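Beverage Service Station, Two-Arm Unit: Pre-Shift Inspection Checklist with Comments
Cerkia Service Automation, Retgate site
Form 3564. Inspection of Apr 20, 2022

Section A. Work area

A1. Near edge of counter clear of tools and loose items. Yes.
A2. Counter panels level at the joint. Yes. Reinspect in December with the annual leveling.
A3. Guest line marked on the floor. No. The tape has worn through on the guest side and must be replaced before the next public session. Guests may not reach over the counter while either arm is powered. 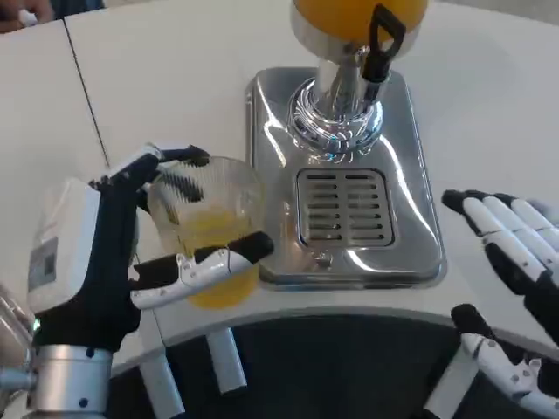 A4. Stop button tested from both operator positions. Yes. The test was repeated 3 times from each position, as the site rule requires.

Section B. Hands and wrists

B1. Finger covers and fingertips free of cracks. Yes.
B2. Screws on thumbs and wrists seated. Yes. One screw on the right wrist was tightened by hand. Operators are reminded to use the torque driver kept at the station and to record the setting.
B3. Hands wiped with food-safe cleaner. Yes. The log shows nearly 100 pours since the last full cleaning. The limit in the Solís handling rules, which this site has adopted, is 1000.

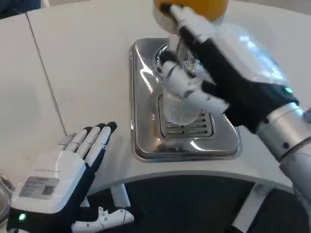
B4. Grip force set to the cup profile. Yes. The profile must be reloaded whenever the type of cup is changed, even if the new cup is of the same height.
B5. Cable strain relief in place. Yes, both arms.

Section C. Dispensing

C1. Dispenser secured and level. Yes.
C2. Drip grate seated and clean. Yes, after rinsing.
C3. Cup placement and fill level. Acceptable, with comment. 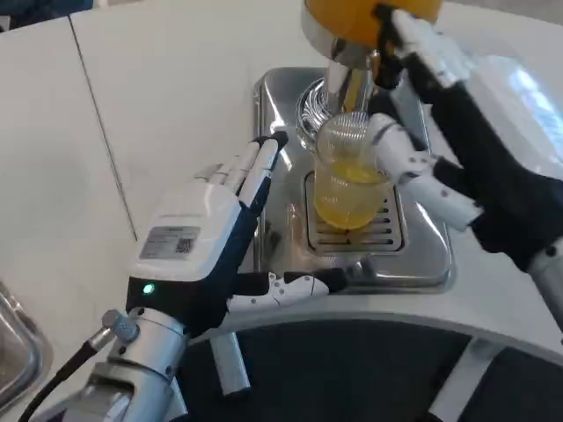 The fill rule is the item most often marked down at the Retgate and Atport sites. A cup to be lifted by the unit shall have clear space below the rim, so that a tilt of the wrist does not cause a spill. A cup standing on the grate and a little over half full of juice meets the rule. Cups filled closer to the rim shall be removed by an operator with the arms stopped.

C4. Spill kit stocked. No. Absorbent pads to be reordered.

Result: Conditional pass. Items A3 and C4 remain open.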